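Padlock Sorters Wanted, Cusholm
Posted 6/14/26

Tullik runs the lost and left-behind lock store for Nazari lockers. We are looking for two part-time sorters to start in September. The store holds 2,077 padlocks, and 271 of them still have to be matched to a key.

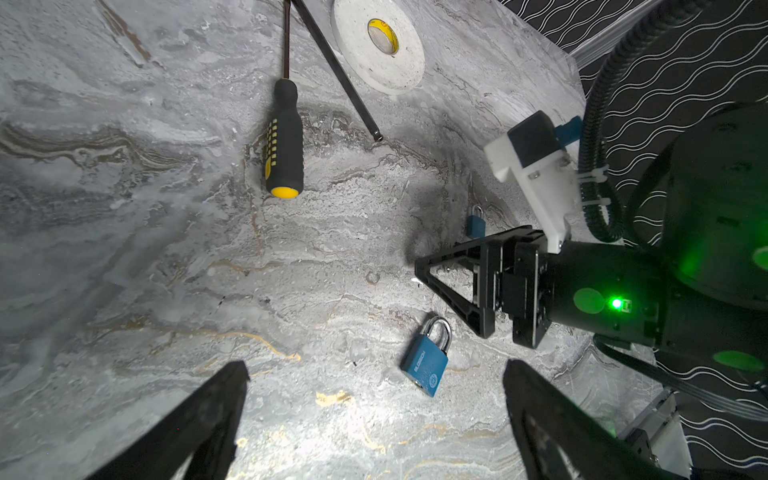
Two blue padlocks on the marbled worktop. The nearer one is marked BLOSSOM.

You will check each padlock, try it against the keys on the list, note the name on the body and put it away. Small items are kept in wire baskets fixed to the rails so that the worktop stays clear for sorting.

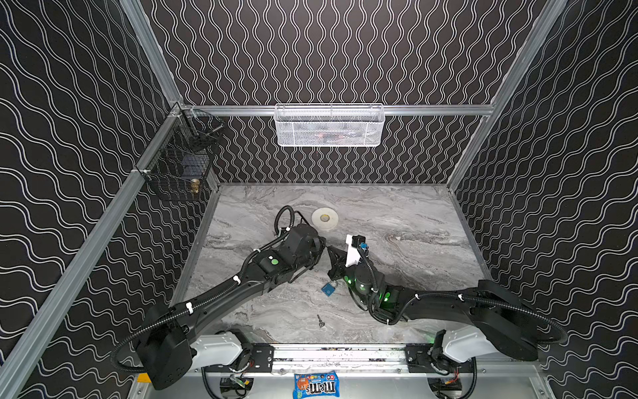 Baskets are emptied and checked at the end of each shift, and the list is updated in Prarkon. Training is given on the first day. You need steady hands, good eyesight (glasses are fine) and tidy handwriting. Experience with locks is useful but not required.

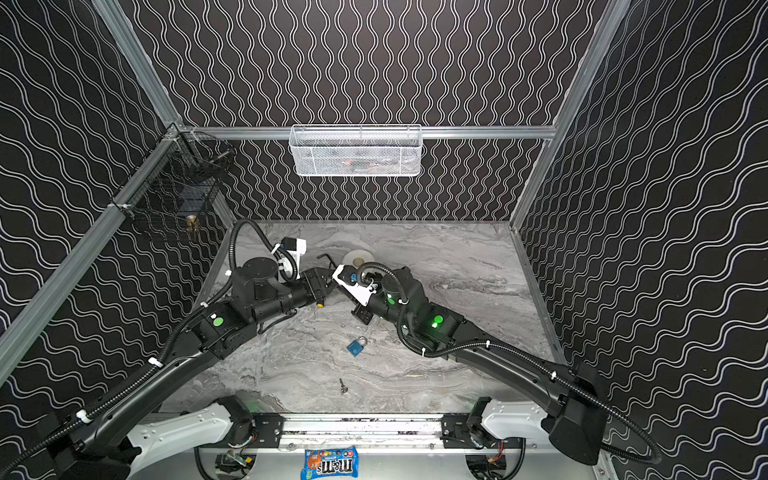
White basket on the back rail, black basket on the left wall.

Shifts are four hours, mornings only. To apply, send a short letter to the Tullik office in Cusholm, stating which mornings you can work.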